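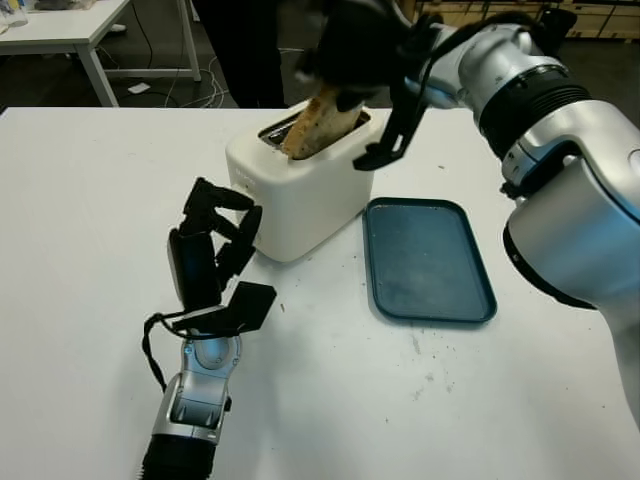
Grip force limits for food tasks, a short thread. We rewrote ours after the November review at Prutura, and the old page had one number for everything, glass jars included. Bread needs its own line. With two rigid fingers closing on a slice of toast still in the slot, force is only half the rule; the other half is pull direction. Ours now reads: lift along the slot axis, no lateral load on the toaster body, second hand open and clear of the housing until the slice is out.

2/ Crumbs. The table gets wiped between blocks of 40 trials, and the wipe is logged. Specks on a white surface shift the segmentation enough to matter, and a run with no wipe entry is excluded from the pass rate. It stays in the archive.

3/ Cables. Any external cable on the wrist or hand is checked through the full joint range before the block starts – at reduced speed, with the heating element off. A loop that clears the table at rest can still catch on a tray rim at full extension.

4/ People. One operator stands on the far side of the table with a stop button in hand. In the hand, not on a shelf. The Lirus draft allows a fixed stop within reach. We kept the stricter version.

5/ Trays. The receiving tray is placed flat, and the hand holding it presses down on the rim without dragging. Drag was the most common fault in our log: 382 entries out of 2,311 trials.
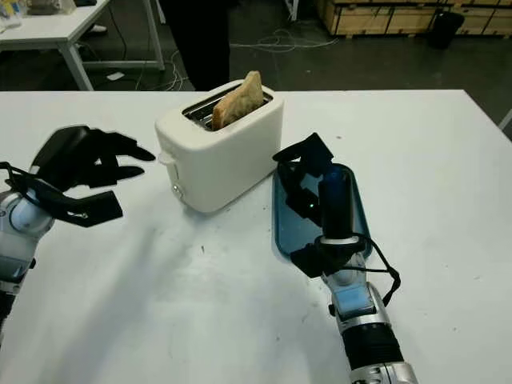 Vieira replied that a tray fixture would remove most of those faults, and that a rule about pressing down just hides a missing clamp.

6/ Fair point for production. For evaluation we want the second hand loaded, so no clamp. The fixture version will get its own section and its own pass rate. The two should never be pooled.

7/ Minimum for a reported result is 300 trials per configuration, same bread, same toaster setting. Comments on the draft are open until February 5, 2021.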